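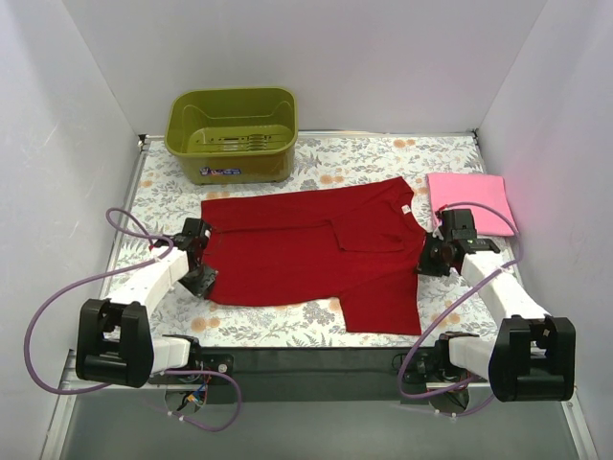
Folding notebook, Dernville bench -- October 2020

Sitting down with tea to write this up properly, as my entries from September were so thin that I had to go back through the logs to work out what I'd meant by "try the other way with the sleeves." So, at length this time, for my own sake and for whoever picks up the Kincaid policy after me.

The question is still whether cutting a fold into short segments at training time helps more than simply collecting more full folds. The Wavska set has 588 full demonstrations in it now. Cut at every grasp and release, that gives 3580 segments, and I had been treating those two numbers as if they were the same amount of data wearing different hats. I don't think they are. The segmented policy sees far more beginnings, and beginnings are where we have been losing most of our time.

Settings, so I can find them again: both arms on one policy, action chunks kept short, 2 camera streams per arm plus the fixed view, shirt dropped by hand from a different height each time. I left the learning rate alone (very proud of myself for that). The baseline is the Dornton checkpoint, same as before, so the old curves can go on the same plot.

Where the two policies part company 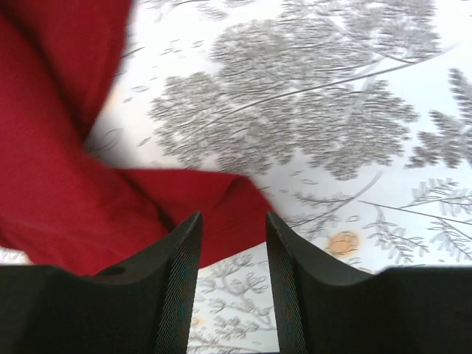 Grasp selection is the piece I care about most, and I have come around to thinking the wrist view should carry more of it than we have been letting it. From overhead a bunched shirt is mostly one patch of color, and the policy has to guess which ridge is an edge and which is only a crease. Close in, there is much more to go on: a folded point of red cloth sitting just above the fingertips is a real candidate for a pinch, and the open gap between the fingers tells the network something about alignment as well. My worry is the printed tablecloth, all those grey sprigs and feathery leaves right up against the fabric. I like having a busy background in training, but I want to be sure the encoder isn't latching onto the leaves as landmarks. Masking test to follow.

For the comparison I ran seven starts per policy, which I know is too few to hang anything on. My impression so far is that the segmented one hesitates less before the first grasp and is a little worse at knowing when it has finished. That second part makes sense to me, as the ends got chopped up along with everything else. Perhaps a small "done" head, trained only on the full folds?

To do next:
Rerun with the wrist streams blurred, both policies.
Same again on a plain cloth.
Check the gripper offset on both arms before any of it -- I keep forgetting, and then I lose an afternoon.
Copy the Dornton curves into the shared folder.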